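Gripper comparison: frequently asked questions
Last updated 2018-08-24

We receive many letters about our gripper trials, and most of them ask the same things. Fionnuala Hennessy and I have put the answers together on one page. If your question is missing, please write to us and we will try to add it.

Which grippers did you compare?

Three of them. The Sheehan is a two-finger gripper with parallel movement. The Koltau is also a two-finger gripper, but its fingers close at an angle, like a pincer. The third one is our own build, which we call Evach, and it uses soft fingertips on a simple frame. All were tried on the same arm, with the same controller and the same wrist camera.

Where were the trials done?

In our workshop at Rundulthorpe. We have one bench there with a white top and plain grey panels behind. We chose light colours because the camera sets its exposure more easily, and the shadows of the fingers stay soft.

How many picks did each gripper make?

Each gripper made 500 picks. Before that there were 100 practice picks, which we did not count in the results. Corey Gilchrist wrote down every failure by hand, and later we compared his notes with the log of the controller. They disagreed in a small number of cases, and for those we watched the recording again.

Why do you use household things and not test blocks?

We began with blocks. All three grippers did well on them, and we learned very little. A visitor then asked if the arm could tidy a bathroom shelf, and we had to answer that we did not know. So now we use things from home, of different shape and stiffness: tubes, bottles, puzzle cubes, small kitchen tools, and woven baskets to put them in. 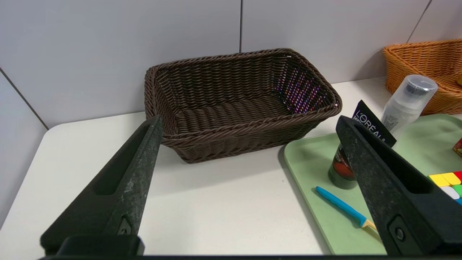
The woven baskets are harder than they look. The thick rim gives the fingers something to hold, but the sides are sloping, and if the arm comes down a little too far from the rim the fingers slide. Glossy plastic weave also gives small reflections, and our first vision settings took these for separate objects. Maeve Lenihan solved most of it by lowering the gain of the camera and moving one lamp.

Is it safe to use a knife in the trials?

We use only a small paring knife, and no person reaches over the bench while the arm has power. The knife is always laid flat on a tray, and the arm is allowed to take it by the handle only. If you repeat this at home or in a school, please leave the knife out. A wooden spoon will teach you nearly the same.

Why is the camera on the wrist?

We tried it both ways. A camera above the bench sees everything until the arm moves over it, and then it sees mostly the arm. The wrist camera loses the wide view, but it sees the fingertips and the object together in the last centimetres. The price is that the fingers always cover some part of the view, so a thing which stands behind a finger can be missed. We let the arm turn the wrist and take a second look before it decides.

Do scratched fingers change the result?

A little, yes. We had 152 failed picks in total, over all three grippers, and many of them were slips on smooth bottles. When we cleaned the fingers with alcohol the slips became fewer. Scratches seemed to matter less than dust. We did not measure this properly, so please take it as our impression.

Which gripper was the best?

It depends on what you pick. The Sheehan was the most steady with cubes and boxes. The Koltau was better at baskets, as its tips come in from the sides and reach under a rim nicely. Evach was kindest to soft tubes — it did not squeeze them flat — but it was slow, and its tips wear out.

Can I use a different controller?

Yes, if it can send a new position to the gripper quickly enough. Ryszard Kozłowski made a version for an older controller, and it works, though the closing movement is a bit rough. Ask us for his notes.

Will there be another round?

We plan one for December, with a second arm and a force sensor in the wrist. Rónán Mac Mathúna is preparing the list of objects and he is glad to receive suggestions. Things that are cheap and easy to buy again are the most useful for us.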